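基于预售曲线的次周厅次分配方法
课程项目报告

项目组成员:Benedikt Hinrichs、Maricel Macaraeg、Crisanto Ignacio
指导教师:Ramil Espiritu
数据联系人:Dindo Estrella(Kavard院线排片部)

摘要

本项目研究中小规模院线在制定次周排片时如何利用预售数据。现行做法由排片人员参照上周末票房和发行方的排片要求手工编制,预售数据只作参考。项目组取得Kavard院线在Etosley地区的历史售票记录,建立了由预售累计曲线推算单场最终观影人次的回归模型,并将推算值输入一个整数规划模型,求解各影片在各厅各时段的场次数。离线回放显示,与手工排片相比,模型方案在周末黄金时段的差别不大,在工作日下午和深夜时段差别明显。模型对首映影片的推算误差较大,对上映第二周及以后的影片较稳定。报告同时说明数据清洗中的口径问题、模型假设及尚未解决的部分。

关键词:排片;预售;上座率;整数规划;院线

一、背景与问题

影院的可售资源是厅次,即某一影厅在某一时段的一次放映。厅次不能储存,开场后未售出的座位价值归零。影片的片长、映前广告时长和清场时间共同决定一个影厅每日能够安排的场次数,排片因此是一个受容量约束的分配问题。

Kavard院线的排片周期为一周。周初由排片部汇总上周末数据,与各发行方沟通次周场次要求,随后生成各影院草案,影院经理可在限定范围内调整,最后锁定并开放售票。部分重点影片在排片锁定之前即开放预售,预售场次一般只占该片最终场次的一部分。

经与Dindo Estrella沟通,现行流程存在以下情况。第一,排片草案主要依据上周末票房,对跌幅的判断取决于经办人经验。第二,预售数据由售票系统每日导出一次,格式与排片软件不一致,使用前需手工整理,时间紧时即略去。第三,各影院的客群差别较大,同一影片在市中心影院与住宅区影院的时段分布不同,而草案多按统一比例下发,影院经理再逐一修改。

本项目不讨论发行方谈判、票价制定和影片引进,只讨论一个较窄的问题:在影片清单和票价给定的条件下,预售数据能否减少次周排片的空置厅次。

二、术语与口径

为避免歧义,报告中使用的术语规定如下。

场次:一部影片在一个影厅的一次放映。

厅次:影厅与时段的组合,是场次的容器。一个厅次至多容纳一个场次。

上座率:单场实际出票人次除以该厅可售座位数。可售座位数不含停用座位和保留座位。

预售人次:统计时点之前已支付且未退的出票数。锁座未支付不计入。

场均人次:同一影片在同一影院同一时段类别内各场次人次的算术平均。

黄金时段:傍晚至晚间开场的场次。深夜时段指最后一个黄金厅次结束后开场的场次。因各影院营业时间不同,时段按影院分别划定,不使用统一钟点。

票房与人次在部分文献中混用。本项目一律以人次为目标变量,不使用票房。票房受会员折扣、团体票和合作平台补贴影响,各影院结算规则不一,以票房为目标会把价格差异带入需求估计。

三、数据来源与清洗

3.1 数据范围

数据取自Kavard院线Etosley地区的8家影院,覆盖连续20周,最后一周落在九月。每条记录对应一张电影票,字段包括影院编号、影厅编号、影片编号、开场时间、出票时间、票种、渠道和退票标记。会员信息在导出前已由院线删除,项目组未接触任何个人数据。

影片方面,在样本期内有商业放映的影片全部导出,其中满足建模条件的为33部。建模条件为:在样本影院至少上映满一个完整排片周,且在锁定前有预售记录。点映、包场专用拷贝和节展放映不纳入。

3.2 清洗步骤

(1)退票与改签。售票系统将改签记为一次退票加一次出票,出票时间取改签时间。若直接使用,会使预售曲线后移。处理方法是以订单号回溯,将改签票的出票时间还原为原订单时间。无法回溯的记录保留改签时间,并加标记。

(2)包场。企业和学校包场的出票集中于单一时点,形成阶跃。识别规则为同一订单号下座位数超过该厅可售座位的一半。识别出的场次从回归样本中剔除,但在整数规划中作为已占用厅次保留。

(3)换厅。开场前影院可能因设备检修或销售情况将场次移至另一影厅,影厅编号随之更新,可售座位数也改变。系统只保存最终影厅,原影厅需从排片软件的日志中取得。日志缺失的场次按最终影厅处理。

(4)影片编号。同一影片的不同版本(原版、配音版、大幅面版)使用不同编号。对发行方Flumeck的影片,还存在预售期与正式上映期编号不同的情况。Maricel Macaraeg编制了编号对照表,经Dindo Estrella核对后使用。版本之间在需求模型中合并,在排片模型中分开。

(5)零售场次。人次为零的场次有两种成因:确无观众,或场次在开场前取消但未从系统删除。两者在售票记录中不可区分。项目组取得放映机开机日志后作了比对,有开机记录的视为有效场次,无开机记录的视为取消。

3.3 数据质量说明

放映机日志在两家影院不完整。对这两家影院,零售场次全部按有效处理,其空置厅次可能被高估。后文的分影院比较中,这两家影院单独列出讨论,不与其余影院合并。

四、需求估计模型

4.1 预售曲线

设某场次的最终人次为Q,开场前t小时的累计人次为q(t),定义完成度c(t)=q(t)/Q。在同一影片类型、同一时段类别内,完成度曲线的形状较为接近,差异主要来自水平。由此可用观测到的q(t)除以类别平均完成度得到Q的初步估计。

该估计在t较大时不稳定。完成度接近零时,分母的微小误差会使结果成倍变化。为此引入收缩:将初步估计与先验均值加权,权重随完成度增大而增大。先验均值取该影院该时段类别的历史场均人次,对续映影片再乘以周次衰减因子。

4.2 回归形式

对数人次作为因变量,自变量包括:对数预售人次加一、开场前剩余小时数、时段类别、是否周末、上映周次、影院固定效应、影片类型固定效应,以及预售人次与上映周次的交互项。影片类型采用院线内部的分类表,未作合并。

交互项的加入有明确依据。首映周的预售来自主动购票的观众,完成度上升较早;第二周以后提前购票者减少,同样的预售人次对应更高的最终人次。不含交互项时,残差按上映周次呈系统性偏移。

估计方法为带L2惩罚的最小二乘,惩罚系数由按周划分的交叉验证确定。未使用随机划分,原因在于同一影片同一周内的场次高度相关,随机划分会造成信息泄漏,使验证误差偏低。

4.3 场次数与人次的关系

单场人次并非与场次数无关。增加某影片场次,一部分观众是新增的,另一部分由同片其他场次转移而来。若忽略这一点,规划模型会把厅次集中到预售最高的影片上。

项目组采用简化处理:设某影片在某影院某日某时段类别的总需求为D,安排n个场次时实现的人次为D乘以一个关于n的凹函数,函数形式取一减指数衰减,衰减参数按影院估计。该参数的识别依赖历史上场次数的变动,而历史场次数本身由排片人员依据预期需求确定,存在内生性。项目组尝试利用因设备检修导致的场次减少作为外生变动,但此类事件数量不足以单独估计,只用于核对参数的量级。

五、排片优化模型

5.1 决策变量与目标

决策变量为影片在某影院某影厅某厅次是否放映,取值零或一。目标函数为各影片实现人次之和,凹函数部分以分段线性逼近,因此整个模型为混合整数线性规划。

5.2 约束

容量约束:每一厅次至多一个场次。

片长约束:相邻场次间隔不少于片长、映前时间与清场时间之和。清场时间按影厅座位数分两档。

散场错峰约束:同一影院内,两个大厅不得同时散场。该约束由影院提出,与大堂疏散和卖品部人手有关。

合约约束:部分影片有最低场次或指定影厅要求。Flumeck的合约要求首周在最大影厅安排黄金时段场次,其他发行方多只规定每日最低场次。合约文本不在项目组可查阅范围内,约束参数由排片部以表格形式提供。

版本约束:大幅面版只能排入具备相应银幕的影厅。

多样性约束:每家影院每日至少放映一部儿童适宜影片的日场。院线视其为经营要求,本项目照录。

5.3 求解

模型按影院分解,各影院之间只通过数字拷贝密钥数量相联系。密钥约束在样本期内从未起作用,故各影院独立求解。实现采用Python编写,Crisanto Ignacio负责约束生成部分,Benedikt Hinrichs负责分段线性逼近和结果回写。输出格式与排片软件Brouwer的导入模板一致,可直接载入作为草案。

求解时间因影院规模而异。较小影院在数秒内得到最优解,影厅最多的一家需设置最优性间隙作为终止条件。散场错峰约束是求解变慢的主要来源,将其由逐分钟形式改写为时间窗形式后,变量数明显减少。

六、离线回放实验

6.1 设计

实验采用滚动方式。对测试期的每一周,以此前全部数据估计参数,以排片锁定时点的预售数据生成需求推算,求解后得到模型方案,再与实际排片比较。

模型方案未真实执行,其人次无法观测,只能由需求模型推算。为避免以同一模型既作优化又作评价,评价所用的需求参数以测试期的事后数据另行估计。这一做法减轻但不能消除偏差,下文的结论均以此为限。

6.2 对照

设三个对照。对照甲为实际排片。对照乙为仅使用上周末人次、不使用预售的同一优化模型,用于区分改进来自优化本身还是来自预售信息。对照丙为按预售份额等比例分配厅次的简单规则。

6.3 结果

在黄金时段,模型方案与实际排片的影片构成基本一致,差异多为同一影片在相邻影厅之间的互换,对推算人次影响很小。排片人员在该时段投入的精力最多,合约约束也集中于此,可调整的余地有限。

在工作日下午时段,约38%的厅次在模型方案中换为另一部影片。变动方向较为一致:首映大片的下午场减少,上映第三周以后的剧情片和老年观众偏好的影片增加。影院经理在访谈中认可这一方向,但指出下午场的卖品收入与影片类型有关,只看人次可能不全面。

在深夜时段,模型倾向于取消部分场次。由于目标函数未计入单场运营成本,取消并不直接提高目标值,此结果来自散场错峰约束对厅次的挤占。项目组认为深夜时段的结果应谨慎使用。

与对照乙相比,预售信息带来的改进集中在首映周和第二周影片之间的分配。对第三周以后的影片,两者几乎没有差别。与对照丙相比,模型方案的优势主要来自凹函数部分。对照丙在有重点影片首映的周次会把过多厅次给予该片,推算上座率随之下降。

6.4 误差分析

需求推算误差按影片分布很不均匀。误差最大的是预售期间有主创见面活动的影片,活动场次预售迅速满座,而普通场次并无相应需求。清洗步骤未能识别此类场次,其票种与普通票相同。后续可由排片备注字段提取,但该字段为自由文本,填写不规范。

其次是续映中突然放量的影片。此类影片在锁定时点的预售没有异常,放量出现在周末之后,模型和排片人员均未预见。
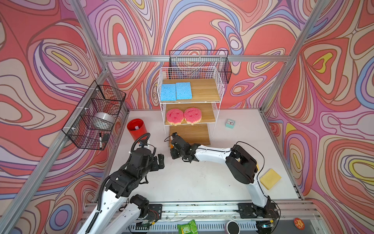
图1 靠后墙的白色网架,上层放有两块蓝色海绵

七、讨论

7.1 预售数据的适用范围

预售数据的价值取决于锁定时点与开场时点的间隔。对周初锁定的方案,周末场次距离较远,完成度低,推算主要依靠先验。若院线允许周中对部分厅次二次调整,预售信息的作用会增大。排片部认为技术上可行,困难在于已售出场次的改动会产生退票,须限定只调整尚无出票的场次。项目组按此限定作了一次补充计算,可调整的厅次主要在日场,与前述结果相符。

7.2 影院差异

各影院的衰减参数差别大于预期。住宅区影院增加场次带来的转移较多,新增较少;商场影院相反,随机到访的观众对开场时间敏感,场次密度本身影响需求。按统一比例下发草案的做法忽略了这一差别。放映机日志不完整的两家影院,参数估计的置信区间较宽,不宜单独据以决策。

7.3 与现有流程的衔接

模型输出定位为草案。Dindo Estrella在试看后提出两点:一是草案应标明每一处与惯常排法不同的厅次,便于逐项审查;二是应允许固定若干厅次后重新求解。第一点已实现,以差异表形式附于导入文件。第二点在模型中只需增加等式约束,但Brouwer软件的导出文件不含固定标记,目前须手工填写。

7.4 局限

需求模型未包含天气、节假日错位和竞争影院的排片。Etosley地区另有非Kavard影院,其排片公开可查,但项目组未能取得历史数据。票价变动未建模,样本期内的半价日以虚拟变量处理,其余促销未作区分。卖品收入和单场运营成本未进入目标函数,会影响日场和深夜时段的结论。

此外,样本期只包含一个暑期档,参数能否外推至其他档期无法检验。

八、分工与进度

Maricel Macaraeg:数据清洗、影片编号对照、误差分析。
Benedikt Hinrichs:需求模型、目标函数线性化、回放程序。
Crisanto Ignacio:约束建模、求解、与排片软件的接口。
报告由三人共同撰写,Ramil Espiritu审阅了第四章和第六章。

原计划中的在线试验未能进行。院线要求试验周避开重点影片首映,而学期内符合条件的周次与项目进度不合。试验方案已写成文档交排片部,内容包括影院选择、厅次范围和中止条件。

九、后续工作

(1)在目标函数中加入单场运营成本,重新计算深夜时段。

(2)对排片备注字段作关键词提取,识别主创见面场和影迷专场。

(3)将按影院估计的衰减参数改为分层模型,使数据较少的影院向同类影院收缩。

(4)收集影院经理对差异表的逐项意见,记录接受与拒绝的理由,作为新增约束的依据。

附录说明

附录甲为字段说明与清洗规则全文,附录乙为约束的数学表述,附录丙为分影院参数估计。原始售票记录依照与Kavard院线的协议不随报告提交,程序代码中的影院编号已替换。需要复核回放结果的,可使用附带的合成数据运行全部程序,所得数值与正文不同,流程一致。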